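Spare room, nearly done

Posted in House, January

Well, we're 13 posts into this house and I'm finally letting you upstairs! The spare room has been the dumping ground ever since we moved in, and before that it was a study, and going by the marks on the floor somebody once kept a very heavy piano in it. My in-laws arrive at the end of the month, so it had to turn into a bedroom in a hurry.

We started with the walls. One got a muted grey-green, a Flela sample pot I fell for and then went back and bought in a proper can, and the one next to it stayed plain white (I ran out of steam, and then I decided I liked it). The bed is pushed right into the corner where the two colors meet — a pain to make, but it leaves enough floor for a suitcase and a person at the same time. 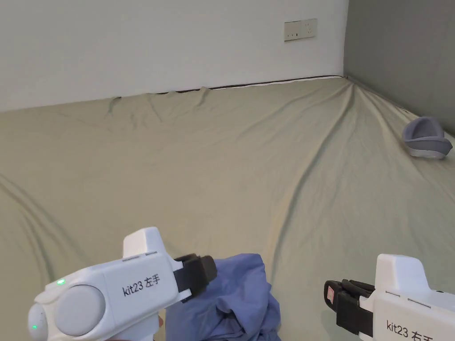

Pale sage on the bed, with the outlet up on the white wall for phone chargers. Creases courtesy of me.

I went back and forth on the sheet for far too long. The Tadis catalog has a whole page of greens and on my laptop they all look like the same green, so I ordered three and sent two back. It's a fitted one, and getting it over the corner by the wall means kneeling on the mattress and pulling the fabric up under your own knees. My method is to do the wall corners first, then crawl backward and finish the easy side. I've read you can iron a fitted sheet on the bed. I will not be doing that.

Still to come: a reading lamp (there's a clip-on one from Distanus I keep putting in my cart and taking out again), a quilt, and something for the white wall. I'd love one of the Ó Briain prints, the harbor one, but it's 344 dollars framed and my limit for this room was 200 for everything that isn't paint. So it may be a calendar for now!

More pictures once the curtains are up. The hallway is next, and it's brown, all of it, even the ceiling.

Filed under: bedrooms, paint, small rooms
3 comments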